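Patrol boat refit vs new build – do the numbers add up?

fimidine_deck
I've been going over the Kemska refit thing again and I still can't make it work. The hull dates from 1982. The yard wants 73 million to strip her, re-engine her and put in a new radar, and for that you get maybe ten more years. Am I missing something?

oldstoker
You're missing the hull survey. Steel on that class was thick, way thicker than what they build with now. I served on a sister ship and we hit a pier hard enough to spill every cup aboard – barely a dent. I'd refit her tomorrow.

Fandine200
Thick steel doesn't fix the wiring, though! Everything behind the panels is original. My bet is they open her up and the price doubles by February, same as with the Alemneh.

oldstoker
Alemneh was a different case. She sat at the pier for years with no heat on.

fimidine_deck
OK but nobody's answered the crew question. The old layout needs a lot more people than a new boat, and you pay those people every year. Put that in and the new build looks cheap to me.

Fandine200
Agreed, and don't forget that 2 of the new ones could share a spares stock. That saves real money, just not the kind that shows up in a press release.

tidewatcher
Been away from the thread for a bit (busy week, sorry), so catching up in one go. I'm with oldstoker on the steel and with the rest of you on the wiring, if that's allowed. What I'd like to see is the yard's quote split into labor and equipment. Without that we're all guessing. 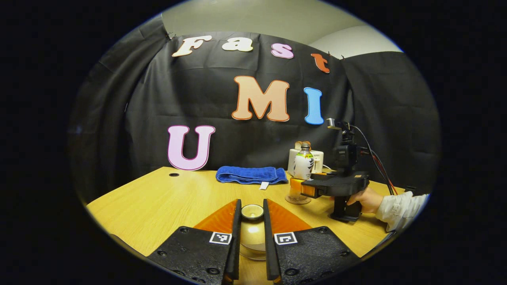 Letters up, blue towel folded on the table.

oldstoker
The split was in the first tender, page 4 or 5 I think. Labor was the bigger half. I'll dig it out tonight.

fimidine_deck
Please do. If labor is over half I'm even less keen on it, but I'll read it first.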